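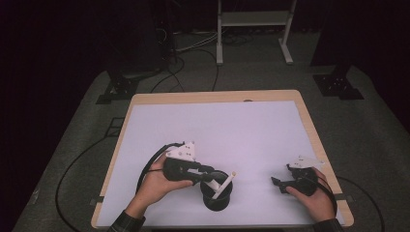
Chapter 2
Setting Out a Work Surface

Most small tasks at a table go wrong before they begin. The sheet slides, the cup is too near the edge, or the stick that was wanted has rolled on to the floor. This chapter deals with the table itself and the few things placed on it. Lifting and pouring are left to Chapter 3.

We start with covering. A large sheet of pale paper protects the wood and makes dark objects easy to find. It should be taped at the sides, near the front, where sleeves are most likely to catch it. At the Oakley workshop, 17 tables were covered in April and left in daily use. The taped sheets lasted around 24 days before they needed changing. Plain sheets from Tasley, laid without tape, had to be straightened several times a morning.

Next comes the cup. A cup with a flared rim lets a long stick lean well clear of the side, so the upper end is easy to take hold of. A tall, light cup may tip when the stick is pulled sideways. The exercises on page 71 use one cup and one stick only.

You will need:
a table
a large sheet of paper
tape
a cup
a stick longer than the cup is deep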